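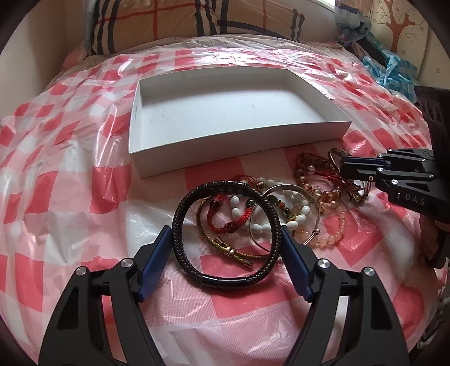

Wundlow Paired Hand Grippers: What I Think After a Winter and a Half of Use

Posted 17 November 2025 by Rizal Santoso

I write up the gear I use for recording manipulation work, and the question that lands in my inbox more than any other is some version of "which hand-held grippers should I buy for small stuff?" Small stuff meaning beads, cords, chains, earring backs, all the things that roll under the dresser and stay there. So I'm going to talk about the Wundlow kit, which is a service more than a box of hardware. You bring your own grippers (they work with most of the paired hand-held kinds that have a camera on the back), and Wundlow sends you the pads, the task packs, the checking software and a real person who looks over what you upload.

I signed up in February. I've stayed signed up, which probably tells you where this is going, but I do have complaints and I'll get to them.

What you get

The starter package is called Stildale, and it comes in a flat carton with:

Task cards, 70 of them, sorted by how fiddly they are
Two sets of replacement finger pads
A little screwdriver that fits the pad screws
A log-in for the review page
A printed sheet on setting up a work surface at home

The bigger package, Rantala, adds a second person's log-in and the long sorting tasks. I started on Stildale and moved up after 12 sessions.

The task cards are the best part. Each one gives you a goal and a starting layout and then leaves you alone. The jewelry cards are my favorites by a mile! You make a heap of bracelets on the bed or table, put a shallow box lid next to it, and move the pieces across one by one, passing between hands when you feel like it. That's the whole card. It sounds like nothing, and then you try to pull one braided cord out of a knot of other cords with two fingers per hand and no fingertips, and you find yourself holding your breath.

How it feels to work with

My hands are medium-sized and I can go for a good long stretch before my forearms want a break. The trick (it took me way too long to learn this) is to squeeze less. Everybody squeezes too hard at first. With a stiff bracelet you can get away with it because the ring just sits there between the pads, but anything strung on elastic will bow out and try to jump. Come in from both sides, close until you feel the pads touch, and then stop.

Beads are a different animal. Round ones want to slide off the edge of the pad, so I go for the gap between two beads when I can find it. Lifting straight up helps too — if you drag a strand sideways through the pile it will take three friends with it.
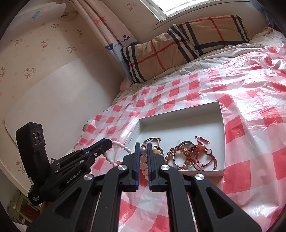

The other thing I'd pass along is to use the second hand more than you think you need to. For months I treated my left gripper like a spare and did all the lifting with the right. My reviewer at Wundlow wrote me a very kind note about it, and once I let the left one steady things or hold back the rest of the pile, my pickups got a lot cleaner. Long strands especially. They hang, they swing, they catch on the rim of the lid, and a second pair of fingers right there saves you a lot of grumbling.

The surface matters as well. The setup sheet says any surface is fine as long as you can reach across it, and I've done these cards on a bed, a kitchen table and a rug. A bed is comfy to kneel by but it gives under pressure, so you can press down a little without jamming the fingers. A table is less forgiving. A plastic sheet over the bed keeps small things from sinking into the blankets, though it wrinkles, and beads love a wrinkle. I smooth mine before each card and it's creased again by the second bracelet. Oh well.

The review page

Uploads go to a site called Trerkunico, run by the same company under a different name for some reason. You drop in your recording, and a day or so later it comes back with notes pinned to the moments they're talking about. Mine have been short and useful. "Slow down on the release." "Second strand got pulled, fine to keep." "Good handoff." I like that they keep the messy ones. My early recordings had plenty of drops and regrabs, and I was told to leave them in and carry on until the card was done.

I've sent in 811 clips by the page's own counter, and of those only 9 were sent back to be redone. Most of those were my fault for starting before I had both hands in position.

What bugs me

The pads wear out. Two sets sounds generous until you've spent a few weeks on metal bangles and cord tips, and the refills ship slowly. Order early.

The cards are sorted by difficulty, but whoever sorted them has never met a tangled cord bracelet. Card after card marked "easy" had me muttering, and some of the "hard" ones (stacking cups, for heaven's sake) were over in a minute.

The review page logs you out if you walk off for a sandwich. Any note you were halfway through typing is gone. I've written to them about this twice and they were nice about it both times, and it still happens.

And there's no left-handed version of the setup sheet. I'm right-handed so I didn't notice, but my sister tried a few cards over the holidays and had to flip everything in her head.

Who should get it

If you already own a pair of hand-held grippers and you're short on ideas for what to record with them, get Stildale and start with the jewelry, the button jars and the sock cards. If two of you share the work at home, Rantala makes more sense from day one — the second log-in keeps your notes from getting mixed up, and the long sorting tasks are more fun when you can swap partway.

If you don't have grippers yet, wait. Borrow a pair first and see how your wrists feel after an afternoon.

You can pause the plan between months without losing your card history. I did that for a few weeks in the summer and everything was where I'd left it. Questions are welcome in the comments, and if you've found a good way to pick up a thin bangle that's lying flat, please share it, my way involves a lot of scooting it to the edge of something first.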